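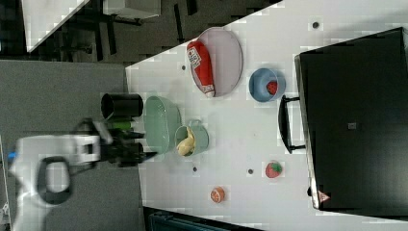

Play kitchen bits all over the table, where do you start?

Posted by mumofthreeish, Ekville

Hello all! We have been given a gorgeous lot of kitchen things for the playroom and I am so pleased with them, but I have no idea how to keep them in any order. There's a pale green mug, a black cup, a light green oval colander, a big light grey plate, a light blue bowl, a ketchup bottle, and then the food: a banana, strawberries, half an orange (or it might be grapefruit, we argue about it). At the moment the banana lives in the mug and one of the strawberries has claimed the blue bowl, and the rest goes wherever there is space on the white table. I'd love the children to be able to put it all back themselves. The youngest is 2. Do you sort by colour, by food and dishes, or just tip it all in a box?

Atif Ghauri
Oh, what a lovely set to sort! I'd go food and dishes every time. We tried colours first and it fell apart straight away, as the strawberry and the ketchup ended up together and the green things were a mug and a colander, so nobody could lay a table without going through every tub.

What works in our house is two shallow trays, one for things you eat and one for things you eat from. Let the colander be the fruit bowl! It's a good shape for it and small hands can carry it by the rim. Ketchup stands at the back of the food tray. The plate goes down first in the other tray, then the bowl on top, then cup and mug side by side. I drew round each piece on a sheet of paper and put that in the bottom, and my son (he was 23 months that July) was matching them up within 5 days. I still get a thrill when I hear the cup go back in its spot!

If you can, leave one end of the table clear so there is somewhere to play when the trays come out.

pegbag
Box. Life's too short. Ours all goes in one.

Skeltis_Jo
Seconding the drawn shapes, they are brilliant, but use thick card as paper goes soggy if anyone has been "washing up". And I'd leave the banana in the mug if that's where they like it. Mine has a spoon that sleeps in the teapot and it's the one thing that never gets lost!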